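Two Hands, One Charger: a Conversation about Choosing a Gripper

Katalin Kozma has tested end effectors for nine years, the last two of them at Flincombe, where she leads a small team that prepares picking stations for repair and resale companies. In January her team finished a comparison between a two-jaw parallel gripper, a suction tool and a pair of five-finger hands. I spoke with her and with her colleague Adom Ayaaba, who wrote most of the control software, over one long afternoon and then again by telephone.

The customer behind the work is Sumport, a company which receives used routers and set-top boxes, cleans them and sends them out again. Each device comes with its power supply, and the supplies must be separated, checked and put in baskets. At present this is done by people. Sumport wanted to know if a machine could do the sorting of the supplies, and what kind of hand such a machine would need.

"When they first called us, they talked mostly about the boxes," Kozma told me. "The boxes are easy. They are flat, they are stiff, and you can hold them from two sides. I asked what comes together with the box, and then there was a silence on the line. The adapters they had forgotten completely."

An adapter, she explained, is two different problems in one object. The brick is hard and has clear edges. The cable is soft, and it takes a new form each time it is put down. If you lift the brick without thinking of the cable, the plug at the end can swing and catch on something, and the basket may be pulled along with it.

Ayaaba was of the opinion in the beginning that the parallel gripper would win. "It is a tool I know well. Two jaws, one number for the width, one number for the force. When something goes wrong, I can say in a minute what it was. With a hand of five fingers I have many more numbers, and when something goes wrong I must look at all of them."

He still likes it. For bricks lying with a long side towards the jaws, the parallel gripper was the quickest of the three tools and also the one with the fewest surprises. Trouble came when the cable lay under the brick or along its side. The jaws then closed on the brick and the cable together, the brick was held at an angle, and in many cases it turned during the lift.

The suction tool was taken out early. It held well on the flat faces, but a good part of Sumport's adapters have ribs, rounded backs or labels which begin to peel. "A label that comes half off is worse than a label that is missing," said Kozma. "The cup takes the label up and leaves the adapter on the table. We had this so often that Adom made a collection of the labels on the wall."

For the comparison they used 42 different adapters, all taken from one of Sumport's own delivery crates. Each was presented in several positions, with the cable in loops, with the cable pulled out straight, and with the cable simply dropped. Every tool made 395 attempts. Kozma is strict about this number. She says that she has read too many reports where one tool was given more tries than the other, and where the reader learned of it only in a footnote.

I asked her why she had not used a simpler test, for example wooden blocks of known size. She shook her head. Blocks had been used in the first week to set up the arm and the cameras, and after that they were put in a drawer. "With blocks, all the tools look good. The customer doesn't send blocks."
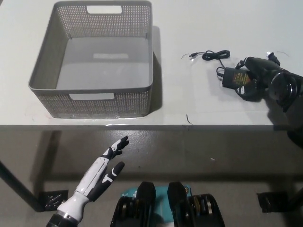
The table was also a matter of discussion. Ayaaba would have preferred a dark surface, as most of the adapters have black housings and a black object on white can trouble the exposure of a cheap camera. Kozma insisted on white. Sumport's own benches are white, and she did not want to make the task easier than it would be later in the real building. In the end they kept the white top and spent two days on the light.

"Those two days I don't regret," said Ayaaba. "The shadow of the arm was the thing. It falls over the place where you want to look, exactly at the moment when you want to look. My first program took the shadow of the cable as a second cable and planned very nicely around it."

The head camera was good for deciding where to go, but it was less good for the last few centimetres, when the hand comes between the lens and the object. They tried a small wrist camera for this. It gave a better view of the plug, but it needed its own cable along the forearm, and this cable became tired quickly from the turning of the wrist. After the second replacement they went back to the head camera alone and let the hand close more slowly at the end.

Slow closing is, in the view of both, the most useful thing they learned. With the five-finger hand, the fingers do not have to arrive at one time. One or two can touch first, and the others follow and close over the top. When the fingers closed together at full speed, small bricks were often pushed away before the thumb had arrived. When the closing was done in two stages, this happened much less.

"People see five fingers and they expect that it will be like their own hand," Kozma said. "It isn't. My hand feels that the brick is moving and it corrects before I know it. This hand feels something, but later, and not everywhere. So we must choose a way of holding that forgives a small mistake. From above, with the fingers bent over the brick, it forgives quite a lot. With the fingertips only, it forgives very little."

The results, as she presented them to Sumport, were mixed. On adapters with a free cable, the parallel gripper and the five-finger hand were close to each other, and the gripper was faster. On adapters with the cable around or under the brick, the hand was clearly better. On the very small, round type of charger, both were poor. Kozma did not want to see exact percentages printed before Sumport has finished its own check, and I respect this.

There was a further question, which concerned the basket. It may seem a small thing, but it cost the team more time than the choice of the camera. A basket with holes in its sides is practical for the people at Sumport, who can see from outside what is in it. For a metal plug on a thin cable it is a place to get stuck. Several times the brick was released properly into the basket and the plug stayed in the wall.

Booker Obi, the production manager at Sumport, was not willing to change the baskets. He has a whole building full of them, and the racks are made to their size. When I reached him by telephone he was friendly but firm. "I was told that the robot would adapt itself to us," he said. "So I waited to see it adapt."

The answer was a different path for the hand. It now goes higher over the rim, stops in the middle of the opening and lowers the brick before it lets go. This costs a little time in every cycle. Ayaaba tried also to use the second hand for holding the cable during the transfer, and he has not given up this idea. In his tests it worked when the plug was lying free on the table, and it did not work well when the plug was hidden by the brick or by the fingers of the other hand.

"Two hands are more than twice the work," he said. "Each of them is in the way of the other one. I have now 7 rules for which hand must wait, and I'm not proud of them. Katalin says that I should have three."

Kozma confirmed that she said this.

We spoke then about the controller. The team began with the controller that was supplied with the arms and later moved the finger commands to a separate unit called Clorach, which sends them at a steadier rate. Ayaaba would make this change earlier another time. With the first arrangement, a command to the fingers could arrive late when the arm was busy with a long movement, and he spent many evenings looking for a mechanical fault which did not exist. He had even taken one finger apart - "very carefully, and for no reason at all".

Maintenance is the point on which the two of them do not agree. Kozma believes that a company such as Sumport can look after five-finger hands if one person on each shift receives training. Ayaaba is doubtful. He pointed out that the pads of the parallel gripper can be changed with one screwdriver during a coffee break, while the fingertips of the hand need more patience and smaller tools. He keeps a list of everything he has had to tighten, and he offered to send it to me. It arrived the same evening and was four pages long.

And the price? Kozma answered this with some care. The hand costs several times more than the gripper, and for a station which handles only boxes she would never recommend it. For a station where the cables come mixed and nobody has tied them, she thinks the calculation is open. Much depends on how many adapters a person must later pick up from the floor or pull out of a basket wall, and this Sumport has never measured. Obi has agreed to keep a record of it for one month.

The next step is a trial inside Sumport's own building, with one station and with the adapters coming as they come. Both tools will go along. Ayaaba has prepared a quick-change flange, so that the right arm can carry the gripper for one shift and the hand for the next. He expects to be there himself for the first days, and Kozma will follow when the light has been set.

Before I left, I asked her what she would like other test teams to copy from this work. She thought for some time. "The cable," she said. "Leave the cable on. I have visited laboratories where the adapter in the test had its cable cut off, because it was disturbing the gripper. Then you have tested a small black box, and you have learned how to pick up a small black box."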